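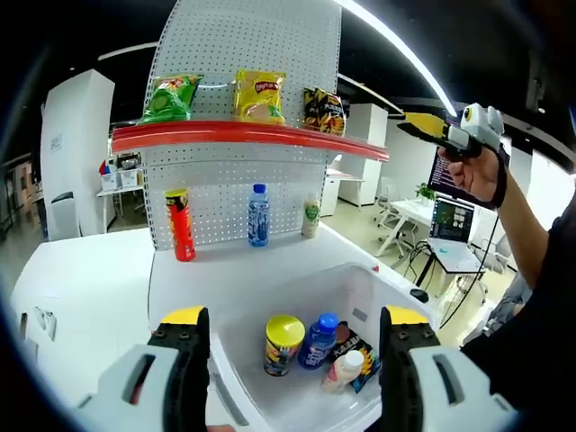
Shelf stocking with a pair of hand-held grippers at the Disow office in Clillville.

The trainer at Disow spends most of the working day with a gripper in each hand, moving snacks and bottles between a shelf and a bin. The recordings go to Wistunik, the company's arm controller.

"We started with remote control," the trainer said. "You sat at a desk and drove the arm with a joystick. I got 79 usable runs in the first week of February. With the hand-helds I got 117 in a day."

Chip bags are the hard part. "A can is a can. A bag folds when you squeeze it, so you go slower and take it near the top seam. If I rush, the robot learns to rush."

Declercq, the retail chain paying for the trial, asked for around 1,000 runs before any arm goes into a store. Bad ones are thrown out the same evening.

Is remote control finished, then? "No. We keep it for fixing mistakes. When the arm gets stuck, someone takes over and shows it the way out, and we save that too."

The wrists get sore after 2 hours, the trainer added, and lighter grippers are on order.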